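Grids and Seams: Flat Things Made of Parts

A large flat surface often has lines on it. Some lines are printed or pressed in. Others are seams, where two pieces meet. A ceiling may have 23 panels or 500, and each joint between them is a seam.

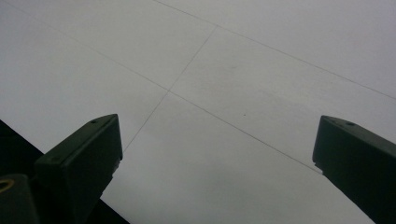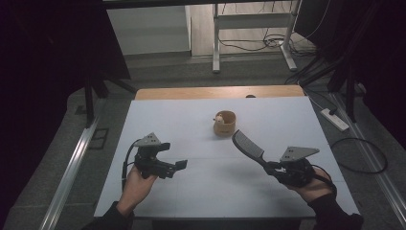
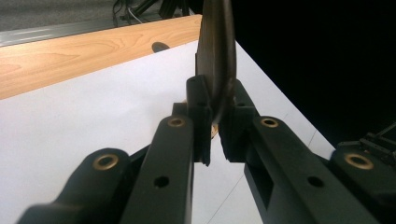
First picture: thin gray seams between smooth panels. Second picture: a white board with faint grid lines, on a wooden table.

A grid line does not divide a board. The board is still one piece. A seam does divide a surface, and a panel can be replaced without changing the next one.

Try it: draw a grid on one sheet of paper. Put 3 more sheets edge to edge. Find the lines and the seams.

Related
What Is a Hinge?
Toom Measures a Table
Why Cups Have Rims
Natton Paper Shapes, November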